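Undside hold on to Toàn Lâm as cup run gathers pace
4/16/25

Undside supporters can breathe a little easier this morning, for the club has confirmed that head coach Toàn Lâm will be staying put for another 2 seasons, and there can't be many people in the town who will be sorry to hear it.

The news came out just after the players had finished their morning session at the Tullberg ground, and it puts a stop to several weeks of chatter linking Lâm with the vacant job at Arabzadeh, who play a division higher and have a good deal more money to spend. Lâm had never said very much on the subject, other than to remark once or twice that he was busy enough already, thank you, and that is very much his way.

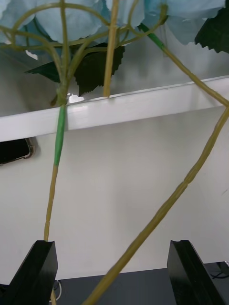
He took over at Undside when the side were second from bottom and had gone nine matches without a win, and those of us who stood through that dismal autumn will remember how quiet the place had become. The turnaround was slow at first – a goalless draw, then another, then a scrappy win in the rain with a goal that went in off a defender's knee – but it has carried on ever since, and the club now find themselves in the last four of the regional cup for the first time in a generation.

"I like it here, and my children like it here, and the players listen to me most of the time," Lâm said with a laugh when he met reporters in the clubhouse. "There was an approach, I won't pretend there wasn't, and it was very kind of them to think of me. But we have a semi-final to play and I would have been a miserable man watching it on somebody else's television."

Trokex, their opponents in that semi-final, will be no pushovers. They knocked out last year's beaten finalists in the previous round, coming from behind to win 5-2 after extra time, and they have a pair of quick wingers who caused Undside all manner of bother when the teams met in the league before Christmas. Undside lost that one by a single goal and, in fairness, it might easily have been more.

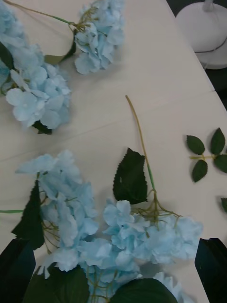

Lâm should at least have close to a full squad to choose from. The captain has been back in full training since the weekend after his hamstring trouble, and the young left-back who limped off against Arabzadeh's reserves has been told it was nothing worse than a knock. The only real doubt is in goal, where the first-choice keeper is still wearing a splint on his finger and grumbling about it to anybody who will stand still long enough.

The tie will be played at Tullberg in the first week of May, and Undside have been given an extra 250 tickets on top of the usual allocation, after the police agreed that the old bank behind the far goal could be opened up for the evening. Season ticket holders get first pick, with whatever is left going on general sale at the clubhouse window, cash or card. Children under nine get in free with a paying adult, though they do still need a ticket of their own, so please remember to ask for one.

Kick-off has been put back by half an hour to let people get over from work, and the tea bar will be open from five o'clock.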